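Two grippers, one spare room

Caught him on a Sunday, 7 in the evening, halfway through a bag of screws. He builds at home in Trallport, evenings mostly, and the project is called Girkano. A pair of hand-held grippers. You squeeze, the jaws close, a small camera rides along and records it all.

"The jaws are the third version," he says. "First set was too round. Boxes just rolled out." The new ones are angular, black, with blue rubber pads glued on the inside. The rubber came from Kanaan, a hardware place two streets over, sold by the strip. He bought 3 strips and ruined one.

Why hand-held and not a proper arm? Money. "An arm wants a bench and a power supply and me being brave. With these I can start tonight."

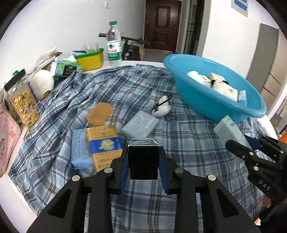
"Small boxes are the good test. Glossy ones especialy. You pinch too low and it tips, you pinch too hard and the corner goes." He wants 1000 clean grabs before he even thinks about a motor. Soft stuff comes after that – cloth is a whole other headache, he says, it bunches up between the pads and you lose the edge.

Using both hands took longer to learn. "The left one does nothing for a week. Then one day it helps."

Screws are still a sore point. They work loose, he tightens them, they work loose again. Threadlocker is on the list. So is a lighter handle, his wrist is done after 2 hours.

And the arm? Maybe in January. He has a drawing of it, he wont show me.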